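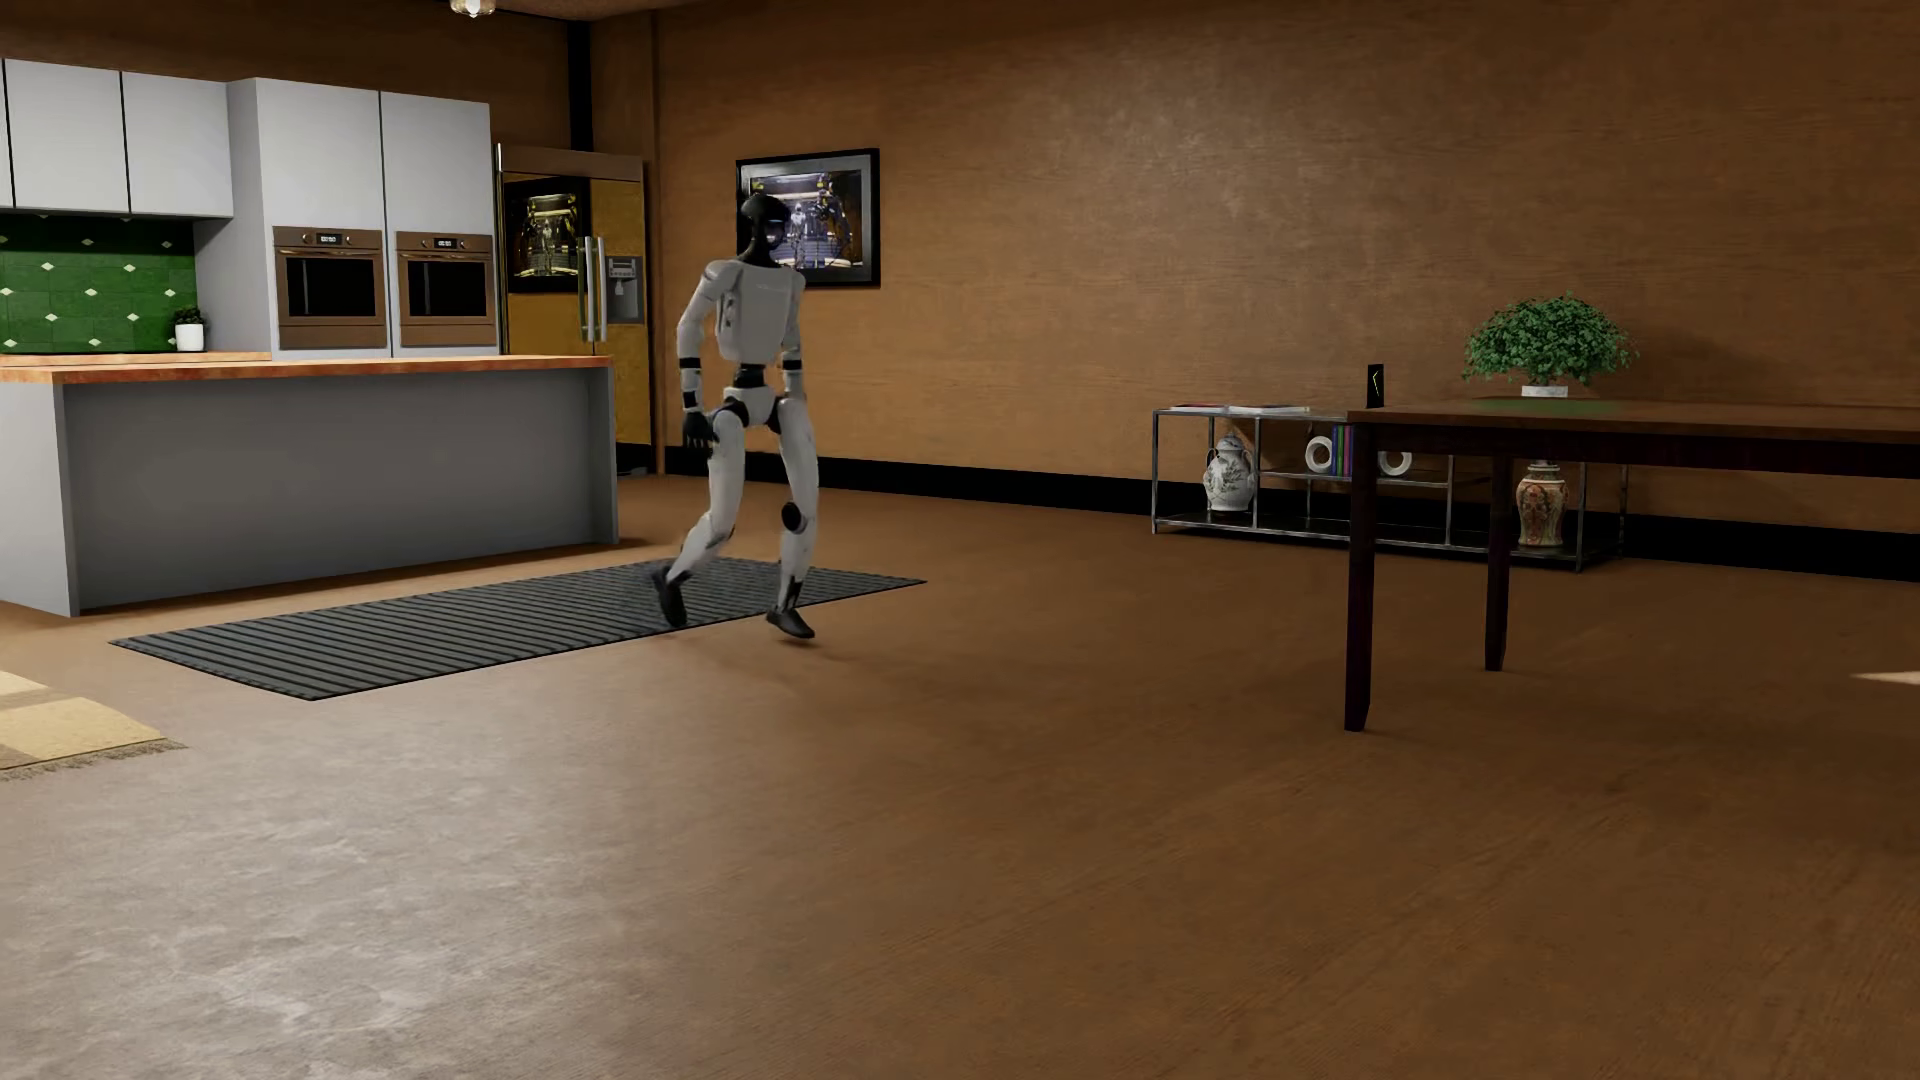

렌더링 제공: Lodivus

주거공간론 3주차 강의 노트
집 안의 동선, 그리고 부엌이라는 까다로운 방

지난 시간에 나눠 드린 평면도는 다들 잘 가지고 계신가요? 오늘도 그 평면도를 계속 쓰니까 혹시 잃어버리신 분은 1026호 앞 서류함에서 한 장 더 가져가시면 됩니다(넉넉히 넣어 두었으니 미안해하지 마세요).

오늘 주제는 동선입니다. 동선이라고 하면 평면도 위에 그리는 화살표부터 떠올리는 분이 많은데, 저는 그 화살표를 조금 나중에 그렸으면 합니다. 먼저 여러분이 사는 집의 아침을 천천히 떠올려 보세요. 일어나서 화장실에 갔다가 물을 한 잔 마시러 부엌에 가고, 휴대전화를 두고 온 게 생각나서 다시 방으로 가고, 그러다 빨래가 눈에 들어와서 베란다까지 가게 되지요. 이렇게 왔다 갔다 한 길을 전부 종이에 옮기면 생각보다 훨씬 지저분한 그림이 나옵니다. 그 지저분함이 오늘 우리의 재료예요.

1. 주동선과 부동선

주동선은 현관에서 거실로, 거실에서 침실로 이어지는 큰 길입니다. 식구 모두가 쓰고 손님도 쓰는 길이니 폭이 여유로워야 하고, 중간에 문짝이나 의자가 튀어나와 길을 막으면 곤란합니다. 부동선은 방 안에서, 또는 한 가지 일을 하면서 짧게 오가는 길을 말합니다. 옷장 앞에서 거울까지, 세탁기에서 건조대까지, 이런 것들이지요.

초보 설계자가 가장 자주 하는 실수는 두 길을 겹쳐 놓는 것입니다. 저도 학생 때 제출한 첫 주택 과제에서 냉장고 문이 복도 쪽으로 열리게 그려 놓고는 한 학기 내내 그걸 몰랐습니다. 지금 생각해도 얼굴이 화끈거리는데, 덕분에 그 뒤로는 문이 열리는 호를 꼭 그립니다. 여러분도 꼭 그려 주세요!

2. 부엌의 작업 순서

부엌에서는 대체로 꺼내고, 씻고, 썰고, 익히고, 담는 순서로 일이 흘러갑니다. 냉장고, 개수대, 조리대, 가열대가 이 순서를 따라 놓여 있으면 몸이 편합니다. 개수대와 가열대 사이에는 도마를 놓고도 그릇 하나쯤 더 올릴 수 있는 자리를 남겨 두는 것이 좋고요. 김장이나 명절 음식처럼 여럿이 한꺼번에 일하는 날도 있으니, 평소의 한 사람만 생각하고 치수를 빠듯하게 잡으면 나중에 꼭 아쉬운 소리를 듣습니다.

일자형은 좁은 집에 알맞고 공사도 단순하지만 길어질수록 걸음이 늘어납니다. ㄱ자형은 모서리 수납이 늘 골칫거리인 대신 식탁 놓을 자리가 잘 나옵니다. ㄷ자형은 작업대가 넉넉한데 안쪽에 두 사람이 들어가면 서로 등을 부딪치기 쉽고요. 아일랜드형은 요즘 과제에 정말 많이 나오지요. 식구들과 마주 보며 일할 수 있어 저도 좋아하지만, 아일랜드 둘레가 전부 통로가 된다는 점을 잊으면 안 됩니다. 거실로 가는 주동선이 바로 그 앞을 지나간다면 뜨거운 냄비를 든 사람과 지나가는 사람이 만나지 않는지 한 번 더 살펴보세요.

3. 바닥에서 생기는 일

동선을 이야기하면서 바닥을 빼놓는 책이 많은데 저는 늘 아쉽습니다. 재료가 바뀌는 자리, 문턱, 깔개의 가장자리는 모두 발이 걸릴 수 있는 곳입니다. 특히 깔개는 나중에 들이는 물건이라 여겨서 도면에 안 그리는 경우가 많아요. 긴 깔개를 통로에 놓을 생각이라면 처음부터 도면에 윤곽을 넣고, 그 위로 문이 열리는지, 의자 다리가 걸쳐지는지 확인해 보시기 바랍니다. 어르신이 계신 집이면 두께와 미끄럼도 함께 적어 두시고요.

4. 사례: 페리스(Peris) 주택

수업에서 함께 볼 집은 그리고레 프레다(Grigore Preda)가 설계한 작은 2층 주택입니다. 대지가 좁고 길어서 1층에는 부엌과 식당을, 위층에는 침실을 두었습니다. 계단이 전부 14단인데, 프레다는 계단 첫 단을 부엌 쪽이 아니라 현관 쪽으로 돌려놓았어요. 처음 도면을 보면 괜히 돌아가게 만든 것 같지요. 그런데 가족의 하루를 따라 선을 그어 보면 아침에 위층에서 내려와 바로 나가는 사람과 부엌에서 일하는 사람의 길이 거의 만나지 않습니다. 다만 장을 보고 돌아왔을 때 부엌까지의 길이 꺾이는 점은 저도 조금 불만입니다. 여러분이라면 어떻게 하셨을지 토론 때 들어 보고 싶어요.

과제

지금 사는 집이나 자취방의 평면을 손으로 그리고, 하루 동안 다닌 길을 색연필로 표시해 오세요. 식구가 있으면 사람마다 색을 달리해 주시고, 혼자 사는 분은 아침과 저녁의 색을 나누면 됩니다. 선이 가장 많이 겹친 곳에 동그라미를 치고 그 자리를 어떻게 고칠지 몇 줄 적어 주세요. 자를 대고 반듯하게 그릴 필요는 없지만 문이 열리는 방향은 빠뜨리지 마시고요.

읽을거리는 크라이튼(Crichton) 교재의 동선 단원입니다. 뒤쪽의 치수표는 외우지 않으셔도 되고, 다음 시간에 수납을 다룰 때 펼쳐 볼 테니 책만 챙겨 오세요.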